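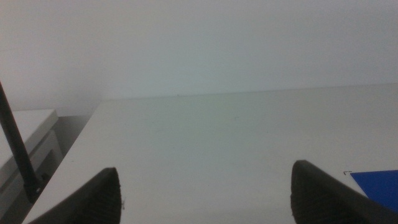
Rosaire Wong remarked that a white tabletop will show every mark it is given, and asked whether the members of the Hullow delegation were prepared to live with that for the next eight years. The question was put at the start of the open day at the Cloutier works, and it came up again in nearly every room that followed.

The delegation attended on behalf of the Hullow study centers, which are to replace 205 tables before the next enrollment period. Six members made the visit. The purpose was to look at plain tabletops in ordinary use, to hear how they are maintained, and to report back on whether a white surface should remain on the list of options. Prices were not discussed.

## The surface room

The morning was spent largely in the surface room, where tables are placed against white walls and left in service for staff and visitors. The top shown in the photograph is off-white and smooth, with a few very faint marks. Its far edge meets the wall in a nearly straight line. Under the lighting in this part of the building the white takes on a slight green tint, and Thérèse MacPherson asked that this be recorded. The study centers use several kinds of lamp, and a top chosen under one of them may look quite different under another.

Cloutier staff explained that light scuffing is accepted in this room as part of normal use. Tops are wiped at the end of each working day with a damp cloth and a mild soap, then dried by hand. Scouring pads are not permitted. Members were invited to try the cleaning routine for themselves on a separate bench, and most did so.

Two finishes were offered for comparison under the trade names Drota and Drikeo. The first has a low sheen and feels slightly softer under the hand. The second is flatter and was judged by most of the group to be easier on the eyes when reading from printed pages. Pencil came off both without difficulty. Ballpoint ink left on the Drota sample over the lunch break needed a second wipe; the Drikeo sample was not tested in the same way, and the comparison is therefore incomplete.

## Edges and walls

Eugeniusz Sikora gave a short talk on the placing of tables. He advised that a table meant to stand against a wall should be pushed fully home and checked each term — a narrow gap collects dust and small items, and the wall finish suffers when the table is moved back and forth. He also recommended that the wall be painted before the tables arrive. White against white was described as forgiving from a distance and less so up close.

Members raised the matter of uneven floors, which affect the older Hullow rooms in particular. Adjustable feet are available on all models. Ulises Cuervo noted that the feet at the west center have not been adjusted in many years and that no tool for the purpose could be located in June.

## Afternoon session

The afternoon was given to the repair shop and to an open discussion. The repair shop accepts tops with chips, lifted edges, and deep scratches, and returns them in almost two weeks. Rhonda Simard asked whether a single damaged top could be replaced without a visible difference in color from its neighbors. The answer was that some difference should be expected after long exposure to daylight, and that spare tops are best ordered with the first delivery and stored flat in a dark room.

The delegation was divided on the main question. Four members favored keeping white on the list, and two preferred a pale gray. A sample of each finish has been requested for the reading room at the east center, where it will remain on open display with a comment sheet. Comments should be handed to Thérèse MacPherson at the front desk.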